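Course Handout 10: Plastic Hose Fittings and Cuffs
Workshop Practice, Unit 3
Instructor: Gunnel Lie. Bench sessions: Åsmund Hovland.
Revised 21 December 2025

Scope

These notes cover short plastic fittings for low-pressure air and suction hose. Metal couplings and threaded pipe are in the next handout. Bring the notes to the bench session at the Uvville building, along with a caliper and the blank record sheet.

Terms

A fitting joins a hose to something else: a second hose, a port, a tank wall or a tool. The cuff is the smooth cylindrical portion that slides over or into the mating part. The rim is the outer edge of the cuff. A shoulder is any step in diameter that stops the mating part from sliding farther. A barb is a raised ring that resists pull on the hose. Many suction fittings have no barbs and hold by friction alone.

"Male" and "female" refer to the surface that makes contact. If the outside of the cuff makes contact, the end is male. If the inside makes contact, it is female. A single fitting can be male at one end and female at the other, so record both ends separately. Writing "male fitting" without stating the end is the most common error on the record sheets.

Materials

Most of the fittings in the course bins are polypropylene, PVC or ABS. Color does not identify the material. Check for a molded code first. If there is no code, write "unmarked" and go on to the measurements.

Polypropylene is slightly waxy to the touch and difficult to glue. PVC is stiffer and accepts solvent cement. ABS also accepts cement, but a different one, and it can crack under a clamp that is too tight. Do not cement anything in the Gornolska bin, as those parts are shared with the evening group.

Setting the part down

Clear the work surface before measuring. Stand the fitting on its flatter end, with the cuff to be measured facing up. A short fitting will normally stand without support. If it rocks, either the lower end is not square or there is flash left on the edge. Turn it over and try the other end before trimming anything.
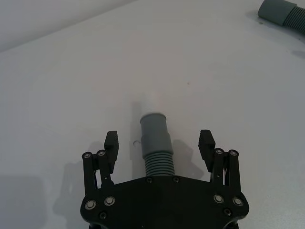 Keep the part upright while taking the first outside diameter. Close the caliper jaws until they touch the wall on both sides, then stop. Plastic cuffs deform under light pressure, and a reading taken with the jaws squeezed will be too small. Take a second reading at a right angle to the first. If the two differ by more than 0.3 mm, the cuff is out of round and both values go on the sheet.

Do not measure at the rim. Rims are often rounded to help the part enter its mate, and a jaw resting on the curve gives a false value. Move at least 3 mm down the cuff.

Taper

Friction cuffs usually have a slight taper. Measure near the open end and again just before the shoulder, subtract the smaller value from the larger, and divide by the distance between the two points. Express the result as millimeters of change per 100 mm of length.

Worked case. A male cuff measures 34.36 mm near the open end and 35.00 mm at a point 10 mm farther down. The difference is 0.64 mm over 10 mm, or 6.4 mm per 100 mm. That is a steep taper. It seats quickly and releases with a small twist, which suits a hose that is moved between tools. For a joint that stays in place, use a shallower taper and a longer overlap.

Fit check

1. Wipe both surfaces with a dry cloth.
2. Push the parts together by hand, straight, without twisting.
3. Mark the depth in pencil.
4. Pull apart with a quarter turn and measure the overlap.
5. Repeat twice and record the shallowest value.

Overlap under 10 mm is a reject for this course. Parts that bottom out on the shoulder with no resistance are also rejects, whatever the overlap. Do not use tape to rescue a loose fit during the session. Tape is covered under repairs.

Common faults

Flash on the parting line: remove with a deburring blade, one light pass.
Sink marks opposite a rib: cosmetic unless they cross the sealing surface.
White stress marks at the shoulder: discard the part.
Ovality after storage: usually from parts stacked on their sides under weight. Store upright.

Storage

Return fittings to the Trestano tray by nominal diameter, then by end type. The tray has 64 compartments. Mixed or unlabeled parts go in the Quan box and are sorted in December.

Before the next session

Complete the record sheet for three fittings, at least one of them with two different ends. Show the taper calculation in full, including units. Sheets without a depth mark reading will be returned. Questions on the measurements go to Åsmund Hovland and questions on grading to Gunnel Lie.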